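Workbenches & Shop Furniture > Bench height and layout for insole finishing

lastpair
Posts: 431

We're redoing the finishing corner and I need to settle on a bench before the end of June budget closes. The work is insoles: trim check, heel check, wipe, pair up, bag. Small shop, orders come in batches and most batches are under 700 pairs.

Right now everything happens on an old office desk that's 700 mm high. Everybody who works at it complains about their back, me included. I've got a quote for a Wullside fixed bench at 950 mm and I'm leaning toward it. Long top, one lower shelf, no drawers.

Questions:
Is 950 too high for hand work if people stand all day?
Does the color of the top matter? Ours are nearly all black insoles and the desk is dark brown, so you can't see an edge on it.
Where do you put the incoming boxes, under the bench or beside it?

tackroom
Posts: 88

950 is fine for standing. I'm 5'6" and work at that height with a thin mat. If you have somebody shorter, give them a platform. Don't buy the bench for the shortest person, it's easier to raise a person than a table.

Color matters a lot. We had gray tops for years and went to a light one and the missed flash at the toe dropped right away. Anything pale or bright under black foam.

gusset_dan
Posts: 1206

Disagree on height. 950 is OK for assembly where your hands are doing light stuff. If you're trimming with any pressure you want your elbows above the work. An insole is thin so you don't get any height from the part. I'd go 900 or get adjustable legs and be done with it.

lastpair
Posts: 432

Trimming is done at the press, before it gets to us. At the bench it's only a touch-up with snips on maybe one in a few dozen. Adjustable legs on the Wullside are another line on the quote and I don't think I can get it through.

gusset_dan
Posts: 1207

Then 950 will do. You said trim check so I took it as trimming.

millie_k
Posts: 54

On boxes: beside, not under. We had them under the bench and people were bending down all day, which was the same back problem you're trying to get rid of. We put a steel rack at the left end of the bench and the incoming cartons go there at waist level. Finished goods go off the right end. Nothing crosses.

The only thing on our lower shelf now is the spare bags and the label roll.

tackroom
Posts: 89

We keep incoming under the bench and it works, but our cartons are on a dolly that rolls out. If you have 3 people on one bench you don't have the end free for a rack for each of them.

millie_k
Posts: 55

How many people does lastpair have though? For one or two people the rack wins. For a line I agree with you.

lastpair
Posts: 433

Two, sometimes one. Rack at the left sounds right. I've got an open steel one in storage with punched uprights, so the shelves can go wherever. It needs the braces put back on.

Next thing. How do you lay the parts out? At the moment we tip a box onto the desk and pick through the heap. Ginting (our biggest customer) sent a batch back because lefts were bagged with lefts, so I want something better than a heap.

heelcup
Posts: 310

Never a heap. Lay them in a row, toes away from you, heels at the near edge. You look at the heel first because that's where the molding faults show up, and with the heels toward you they're all lined up at the same distance. Your eye picks out the wrong one without you doing anything.

Small runs, four in a row. Check four, pair them, bag them, lay down the next four. More than that and people start reaching.

gusset_dan
Posts: 1208

Toes away, yes. Four, no. Six or eight if the bench is long, otherwise you spend your shift laying out and clearing. The reach isn't that bad with insoles, they're narrow.

heelcup
Posts: 311

It's bad at the end of the shift. We tried eight. The two at the far right got a glance and that was it, and those were the ones that came back.

gusset_dan
Posts: 1209

That's a supervision problem.

heelcup
Posts: 312

It was me doing the checking.

solesurvivor22
Posts: 19

New here. What about parts with the tabs left on at the heel? Ours come from Jallanano with little tabs on the sides and they don't lie the way a normal flat insole does. They sit up more like a tray. Do you check them before or after the tabs come off?

heelcup
Posts: 313

Both, but the check with the tabs on is the quick one. If the tabs are uneven the part sat wrong in the mold and I don't bother trimming it. Put it in the reject tub. Then the full look once they're off.

The tray shape is handy for this. You can grab them by the rim and you're not putting a thumb on the top cover.

millie_k
Posts: 56

We only check after. Two checks on a part that sells for what ours sell for doesn't pay. Depends what your reject rate is like. If you're throwing out a lot after trimming then yes, move the check earlier.

solesurvivor22
Posts: 20

Reject rate is low on the big sizes and awful on the small ones. So early check on the small ones only, I guess. Thanks both.

tackroom
Posts: 90

lastpair, one thing about bright tops. Make sure it isn't glossy. We had a Raltska sheet on one bench and with the strip lights over it you got a line of glare right where the parts sit. Matte or nothing. And get a different color on the edge if they offer it, it helps people see where the bench stops when they set parts down near the front.

lastpair
Posts: 434

Good point on gloss. I'll ask for a sample square. The options on the sheet are white, light gray, yellow and green. I was going to say white.

gusset_dan
Posts: 1210

White shows every scuff off black foam. It'll look filthy in a week and somebody will want to know why. Yellow.

millie_k
Posts: 57

White gets cleaned because it looks dirty. Yellow gets left. I'd still take white.

heelcup
Posts: 314

Yellow for me. Easier on the eyes over a full day and black stands out on it about as well. Wipe it at breaks whatever color it is.

lastpair
Posts: 435

Sounds like two for yellow and one for white. I'll get samples of both and lay some parts on them before I sign. Plan so far: fixed at 950, matte top, shelf under for bags and labels only, rack at the left end for incoming, finished off the right. Rows of four to start with and we'll see if it slows us down.

If anybody has a picture of a yellow top with black insoles on it I'd like to see how they show up.

heelcup
Posts: 315
Posted 07/11/2023

 Toes away, row of four, rack off to the left with cartons. You get a decent idea of the contrast, and of the lighter edge tackroom was talking about.

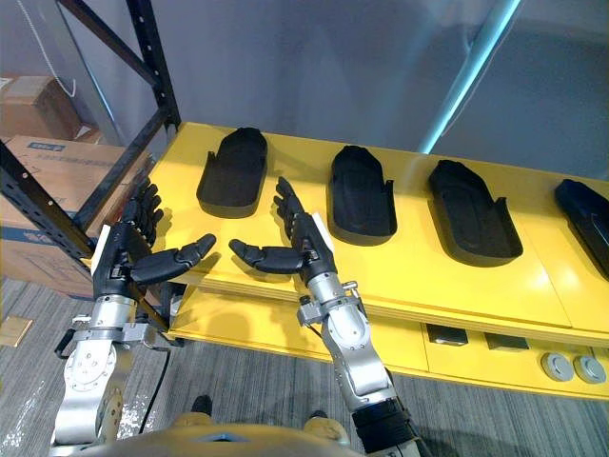

Black insoles on a yellow top, rack at left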